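Le pain au levain, deuxième saison !

Quel plaisir de vous retrouver au fournil partagé de Gullis ! La première saison s'est terminée avec 30 inscrits et une liste d'attente (pardon à ceux qui ont patienté tout l'hiver), alors on repart en mars avec un créneau de plus, le matin à 9 h, pour ceux qui préfèrent pétrir avant le déjeuner. Beryl Bellamy reprend les ateliers et elle a changé de farine entre-temps : une T80 du moulin Whiteley, moulue sur meule, qui boit beaucoup plus d'eau que l'ancienne et donne une mie crème, un peu humide, avec un goût de noisette dont je ne me lasse pas.

Pour la fournée d'essai, on est partis sur 1000 g de farine, 700 g d'eau et 20 g de sel, avec un levain rafraîchi la veille au soir. La pâte colle, c'est normal ! Mouillez-vous les mains, faites trois séries de rabats et laissez-la tranquille. Chez moi elle a mis une bonne heure de plus que prévu à lever, la cuisine était glaciale, et le pain était superbe quand même.

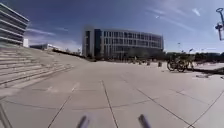
Peut-on venir sans avoir de levain à la maison ?
Il suffit d'apporter un bocal propre avec son couvercle : chacun repart avec une part du levain de Beryl, un vieux seigle très vigoureux, et la feuille de rafraîchis pour les deux premières semaines.

Côté matériel, les bannetons sont prêtés sur place. Le four accepte 13 pâtons par fournée, pensez donc à marquer le vôtre d'un coup de lame bien à vous (l'an dernier, deux épis identiques ont fait hésiter tout le monde !). Le soir, l'atelier seigle et graines revient aussi, avec la recette de Plirnlow que vous étiez nombreux à réclamer, celle aux graines de tournesol grillées et au miel.

Les inscriptions se font au comptoir ou en répondant à cette lettre. Dites-nous simplement si vous préférez le matin ou le soir.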